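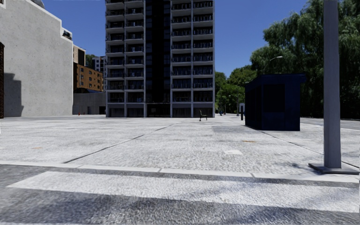
Errands Before Chores: First Results From the Henare Course

Readers of this newsletter keep asking when a machine will unload a dishwasher. Our group has spent the spring on a duller question, which is whether a machine can take a parcel from the curb to the front door of an apartment building, and whether the same machine can sweep the paving outside a shop before opening. Both are jobs that building staff and shop clerks do daily without thinking of them as skilled work. Neither is solved.

All of the runs described in this item were done in simulation. The course is called Henare, built in the Skullura simulator, and covers one block of a city: a paved plaza, an apartment tower, a storefront on a corner and the road alongside. The machine is a four-wheeled base with one arm and a rotating brush, sold by Zestarico under the name Handedik. Its model in the simulator has the same mass, wheelbase and sensor placement as the unit in our workshop.

The parcel task

A run starts at the curb with the parcel already on the deck. The base has to cross the plaza, find the correct door, stop within arm's reach of it and set the parcel down upright. A run counts as complete only if all four steps happen without a reset. Handling the parcel was expected to be the hard part. Most of the lost runs were lost earlier, between the curb and the door. 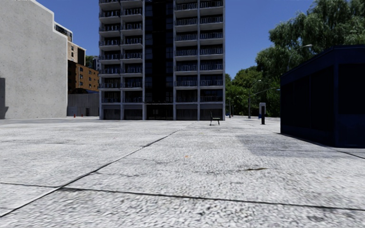
The plaza on the Henare course, with the apartment tower, a single bench and the navy kiosk at right.

Open ground is difficult for this class of machine. A hallway gives the range sensor two walls at a known distance, and position error stays small. On the plaza the nearest useful surface may be well out to one side, and the paving looks much the same wherever the base is standing. Visual odometry had trouble with the speckled texture, especially at low camera height, where patches several slabs apart produced near-identical features. The estimate would drift sideways, and the planner would then steer around a bench that was somewhere else.

Emil Rainer, who wrote the localization code, changed two things in March. He gave the dark joints between slabs their own detector and used them as line features. He also raised the weight of distant vertical edges, mainly building corners and poles. With both changes in place we ran 325 parcel trials, and 248 were complete by the rule given above. The same software without the joint detector was not run for the full set, so we are not quoting a comparison. It was plainly worse in the short sets we did run.

Finding the door

Door selection is the step that sounds trivial to anyone who has lived in an apartment building. A person looks for the canopy, or the glass, or simply walks toward the middle. The classifier on the Handedik was trained mostly on single-family houses, where a door is a colored rectangle with a handle and a step.

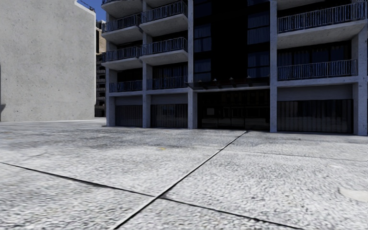 Ground floor of the tower. The glass entrance is under the flat canopy; the bays to either side of it are dark and shuttered.

On the tower, the ground-floor bays are similar in tone from one pillar to the next. The early classifier scored the shutters almost as high as the entrance, and in several runs the machine delivered to a shutter with full confidence. It set the parcel down neatly, too. The run log recorded a successful placement, and the mistake only showed when we compared end positions with the map.

The fix in use now is a rule and not a better classifier. The planner looks for an overhanging horizontal edge with lights or glass beneath it and adds that to the door score. It works on this building. We do not expect it to work on a building with an awning over every shop, and we would like to see it replaced before the workshop unit goes outdoors.

A second problem is where to leave the parcel once the door is found. The specification said "beside the door," and the planner read this as the closest free point to the door edge. A clerk or a neighbor would put it out of the swing of the door. We have added a keep-clear zone, which has to be drawn by hand for each building.

The sweeping task

Sweeping was tested on the corner storefront. The assignment is a strip along the base of the shop, from one end of the front to the other, with the brush running against the plinth. Litter is added to the course at random: paper, leaves and small packaging. The score is the share of litter moved past a line away from the shop.

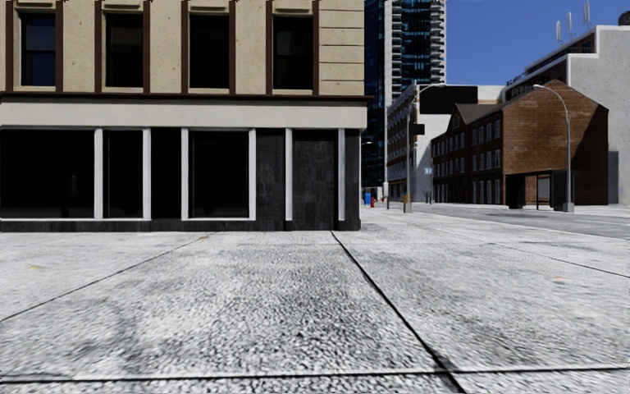 The corner storefront, with white pillars and a low black plinth along the paving.

The brush itself did well. In 94 runs the average score was good enough that we stopped tuning brush speed and moved on to coverage. The trouble was in the glass. Dark windows return little to the range sensor, and in the simulator, as on the real unit, the base sometimes treated a display window as open space. It would turn toward the gap, contact the plinth and stop. A person pushing a broom never considers the window as a route. We ended up fusing the plinth height into the map as a solid line, so that anything behind it is off limits regardless of what the sensor reports.

Stains were the other nuisance. The paving carries small orange and yellowish marks, and the litter detector flagged some of them as objects. The base would then go back over the same patch, find no change and go back again. We capped repeat passes at 10. That limit is arbitrary. A clerk decides after one pass that a mark is part of the ground, and we do not yet have a good way to write that decision down.

What we would tell a building manager

Our answer at present is no for unattended parcel work and a qualified yes for sweeping a fixed strip that somebody has mapped in advance. The sweeping result depends on a map, a drawn boundary and a person willing to empty the hopper. Whether that saves anyone time depends on the length of the strip — for a single shopfront, a broom is faster, and the setup alone takes longer than the job.

Simulation also leaves out a good deal. We have not modeled rain, loose gravel, or a parcel with a shifted load. Battery drain is estimated from a table supplied with the base, and we have not checked that table in cold weather. The door tests end at the outside of the glass. Opening the door, holding it and getting a parcel over the threshold will need a separate set of trials with a different gripper.

Next on the list is a repeat of the parcel set with the joint detector switched off, so that a proper comparison can be printed. After that the workshop unit will sweep the strip outside our own loading door. Run logs for both tasks are available to members on request; please state which task you want, as the files are large.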